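Umden Open Day

The Umden Open Day is a yearly public demonstration of parcel-handling automation, held on a Saturday in July at the Umden site of Stadell, a maker of sorting and storage equipment. It grew out of a customer visit and was opened to the general public after the Beaulieu hall was added to the site. Admission is free, but places on the guided part of the visit must be booked.

Format

Visitors enter in groups of up to 60. The guided route takes them past the control room, the conveyor test loop and the demonstration cell, where a two-armed robot places parcels on racks. A talk on safety fencing and emergency stops is given before each group enters the hall. Children are admitted to the viewing gallery only.

The main demonstration begins at 10 a.m. and is repeated in the afternoon. A run ends when 200 parcels have been placed or when the operator calls a halt. Parcels that the robot rejects are set aside and shown to visitors afterward, with the logged reason for each rejection. The most common reasons are an unreadable label, a bag that sags when lifted, and a box too wide for the remaining space.

Control software

The cell runs Elladis, a planning package developed at the same site. Elladis assigns each parcel a shelf position, chooses a grasp, and checks the arm path against a model of the rack. Rigid boxes and soft mailers are handled by separate grasp planners. The package was trained on some 3000 placements recorded during manual work. Later versions added a routine for parcels with codes written by hand, which the first version had passed to a human operator.

Manual reference task

The robot's task is modeled on hand sorting in small parcel rooms. Each parcel carries a shelf code, and the worker matches it to a code marked on the rack. Two-handed holds are common, and boxes and plastic mailers are mixed in the same batch.

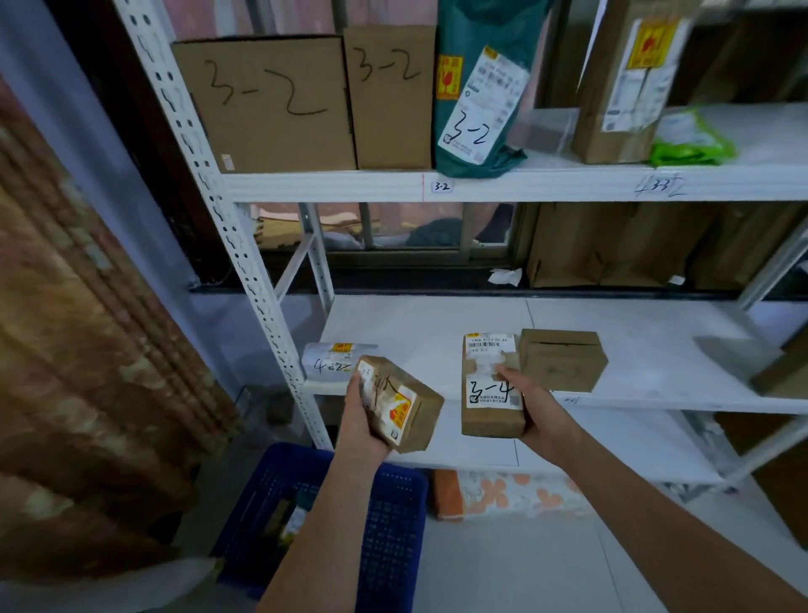

Hand sorting of coded parcels in a storage room with white metal shelving.
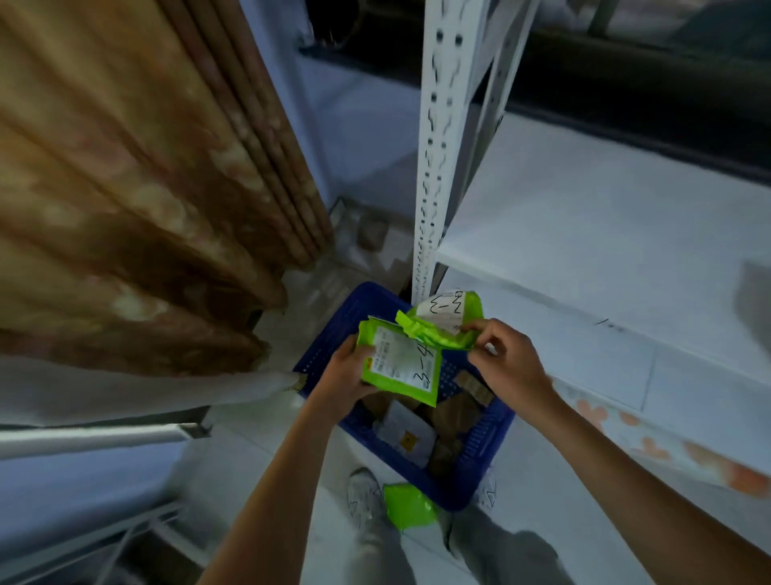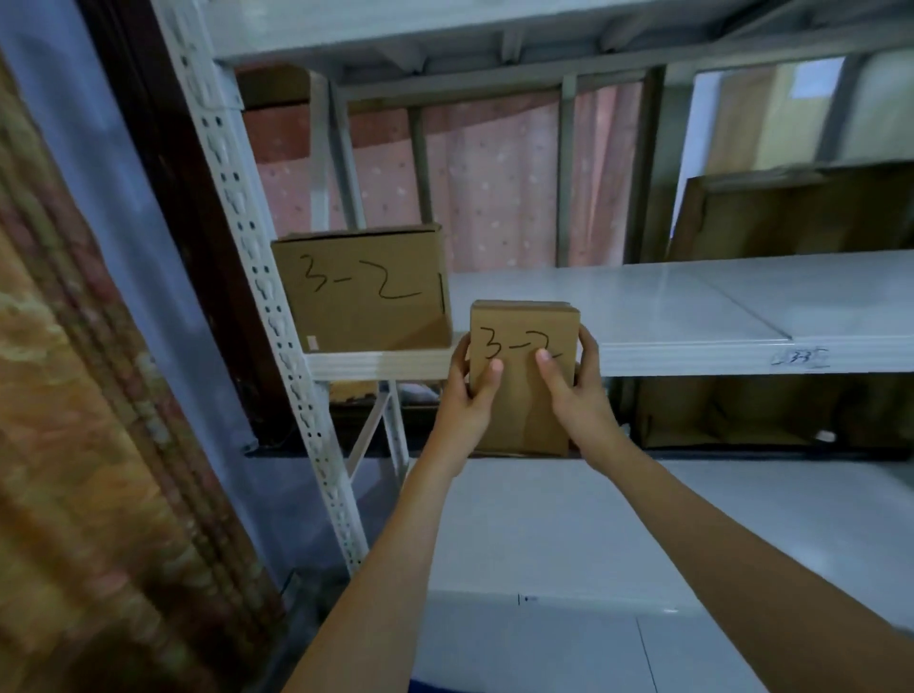
Placement time is measured from first contact with the parcel to release on the shelf. At the open day, the robot's times are displayed on a screen in the gallery next to reference times from manual sorting. Direct comparison is limited by the robot's slower approach speed, which is capped while visitors are in the hall.

Access

The site is 3 miles from Umden station. A shuttle bus runs on the day of the event. Photography is permitted in the gallery but not in the control room.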